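# The Afterlife of Packaging

Every move ends twice. The first ending is the one on the invoice, when the last crate comes up in the lift and the van goes home. The second comes weeks later, when someone finally deals with the plastic.

I have been thinking about the plastic since August, when our office left two floors above a tile showroom and took one floor in the Prurnar building, a place with a great deal of ceiling. We were promised a light, open workspace. The light was there from the start. The openness lasted until the furniture came, wrapped as if it were being posted to the moon.

I had always assumed that furniture was wrapped to keep it clean. It is wrapped, I now believe, to give it a sense of occasion. A desk comes with corners of foam and a skirt of cardboard. A cabinet comes in a film so tight that the drawers have to be talked into opening. And the chairs, which spend their working lives being sat on by people eating crisps, come swaddled like royal infants.

We bought 40 of them, from a range called Stonen. The catalogue described the range as "quietly confident". I have sat in mine for months and it squeaks when I reach for the phone, so it may be getting over its shyness.

Unwrapping a chair looks like a job for one person with a pair of scissors. The instruction leaflet, printed by Mastora in type suited to ants, forbids scissors. It suggests "gentle removal by hand". Anyone who has tried gentle removal by hand will know how it goes. You pinch the film and it stretches. You pull harder and it stretches further, turning pale and stringy, until you are at the other side of the room holding a long plastic tongue with the chair still attached to it. Then it gives, all at once, and you sit down on the floor beside the expensive new seating.

There are schools of thought. The peelers start at the base and work upwards, hoping to keep the sheet whole. The rippers go in at the top with both thumbs. A third group says the film should be left on for a while "to protect the fabric", and these people were raised in houses with a front room that nobody was allowed to enter. My aunt kept the cover on a settee for 13 years. In hot weather you left it with a noise like a plaster coming off.

What none of the schools can tell you is where the stuff goes next. A sheet that fitted neatly over a chair will not, once removed, fit into anything else known to man. Fold it and it slides open. Roll it and it creeps. Push it into a bin bag and the bag fills with air, so that you end up wrestling two kinds of plastic. Most people carry it a few steps, lose heart, and hang it on the nearest piece of furniture, very often the one it came off.
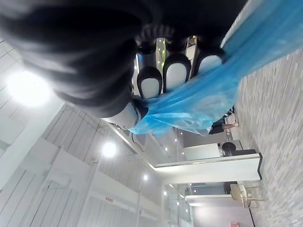

*Blue sheeting, with the ceiling lights on: unpacking in its middle period.*

I have come to have some respect for the blue kind. Clear film is sly. It lies about on a pale floor waiting for a heel, and it clings to trousers all the way to the bus stop. Blue at least announces itself. Under strong lights it can even look rather grand, in a swimming-pool sort of way, and for a day or two people walk round it with the care they would give a sculpture on loan.

After that it becomes part of the place. Coats are put on it. Somebody puts a mug on the coats. Our own heap lived beside the photocopier for 28 days, and had begun to be used in directions to visitors ("left at the plastic").

The delivery firm, Magyar, would take it back, but only flat, only dry and only on the day of delivery, three conditions that have never been met together. The recycling depot wanted it sorted by type. We looked for a mark to tell us the type and found one, after a long search, on a bit that had been torn in half.

In the end it went into the back of my car, where it swelled gently on the bends and pressed itself against the rear window like a passenger feeling unwell. The depot took it. The man there weighed it, wrote something down, and asked if I wanted the bags back.

Last week a box arrived at reception with replacement castors for the squeaking chairs. Each castor was in its own little bag.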